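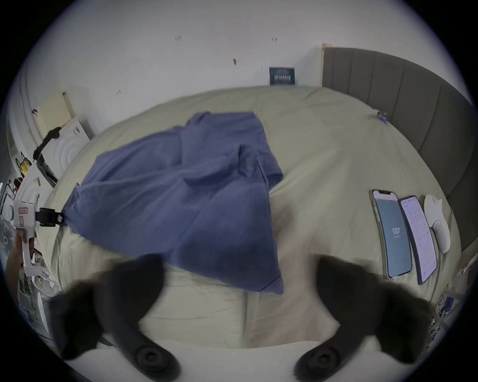 Linen service moves to Galli from March

Members who use the shared linen service will have a new laundry from the first week of March. Galli, which already washes for two of the larger guesthouses on the north side of Vostgate, takes over from Fimura. The contract is for one year, with an option for a second.

Fimura told us in the fall that it was closing its Vostgate plant and moving the work inland. It offered to keep us on, but with one pickup a week instead of three. Most members with back-to-back bookings can't work with that. We asked for bids from other laundries and got two. Galli was the more expensive of the two per piece, but it includes delivery to the door and the other bid did not. Once the drop-off trips were added in, Galli came out cheaper for everyone outside the center of town.

In the last full quarter the service handled 2,678 pieces. That is bed linen only, and leaves out towels, which Fimura billed by weight. Galli will bill everything by the piece, towels included, so your first statement will look different from the ones you are used to. The pillowcase rate goes down a little. The rate for double duvet covers goes up. Bath mats are now the same price as hand towels, and several people had asked for that.

Pickup and delivery

Pickups stay at three a week. The driver will come between 10 a.m. and 1 p.m., after most guests have checked out. Clean linen comes back on the next run. If you have a late checkout, call before 9 a.m. and you will be moved to the end of the route.

Bags will be supplied. They are gray for bed linen and white for towels. Please don't mix the two, and don't put blankets or bedspreads in either one. Those go in a separate bag with a tag on it, and they take six days.

Fimura's bags need to go back by the end of February. Leave them folded with your last pickup. The company has said it will charge for missing ones.

If you live up the steps behind the old customs house, the driver will stop at the bottom as before. We asked about bringing bags up and the answer was no.

What happens to your own linen

A little under half of our members own their sheets and send them out to be washed. The rest rent. Nothing changes for renters except the color of the bags and the weave of the sheets, which is slightly heavier.

If you own your linen, every piece needs a new label. Galli reads labels at the intake table and sorts by number, and anything without one goes in a general bin. It may come back to you or it may not. Labels are free for the first 500 per member and are ironed on, on the inside of a hem or near a corner. Ada Gentile has the rolls at the office. Bring a list of what you have and she will give you the right number. You can iron them on at home, or leave a bag with Galli and they will do it for a small charge per piece.

Fitted sheets are the ones that go missing most often. They all look alike once they are folded, and mattress depth isn't something anyone can tell by eye. If you have more than one depth in the house, write it on the label in laundry marker along with the room. Ada did this for her own place two years ago and says she hasn't had to unfold a sheet to check it since then.

Colored linen is accepted but will be washed at a lower temperature and kept apart from the whites. Expect some fading in dark colors over a season. Galli won't replace linen for fading. It will replace anything torn or stained in the wash if you report it within two days of delivery.

Left-behind clothing

Fimura used to send back a bag of guest clothing every few weeks, most of it months old by the time it reached us. Shirts and socks get rolled up in the bedding when rooms are stripped in a hurry. Galli will return clothing with your next delivery, unwashed, in a clear bag. They don't want to wash it, and one red sock is reason enough.

Please shake out each sheet before it goes in the bag. Check the foot end of duvet covers too. Pajama bottoms seem to travel there.

What you do with found clothing is up to you, but our advice hasn't changed. Write to the guest the same day, hold the item for a month, and ask them to pay postage before you mail it. Don't mail anything without asking first. One member sent a nightgown to the home address on the booking last summer and had a very uncomfortable phone call.
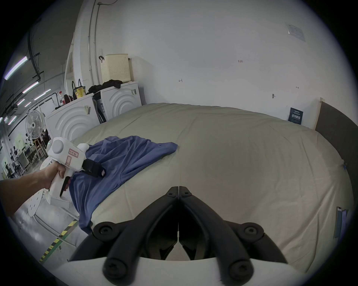
Costs for the year

The service fee stays where it is. It covers the booking line, the bags and the monthly statement, and it has not gone up in three years. Per-piece prices are set until the end of the contract year. After that Galli can raise them once, in line with its own energy costs, and must give us two months' notice.

Members who sign up before the end of February pay no joining charge. If you used the Fimura service you are already signed up and don't need to do anything. If you would rather leave, tell us in writing by the same deadline. We can't refund the fee once the first pickup has been made.

Payment still goes through Surard. The reference on your statement will be a new one, so if you pay by standing order, change it before the first bill. Last time the references changed, we spent most of a spring matching up payments that had come in under the old numbers.

Visit to the plant

Gaetano Pace, who manages the Galli plant, has offered to show members around in the second half of February. The visit takes an hour. You will see intake, the washers and the pressing line, and there will be time for questions about stains, which he says he gets more than anything else. He recommends that you leave makeup and sunscreen marks alone and simply tie a knot in the corner of the sheet so the staff can find it. Rubbing with soap sets sunscreen and makes it harder to get out.

There is room for a dozen people. Wear closed shoes. The plant is warm, even in winter, and there is nowhere to leave coats except your car.

To put your name down, or to ask about labels, call the office on extension 721 or stop by in the morning. Ada is there until noon. Price lists are on the counter by the door and will also come with your February statement.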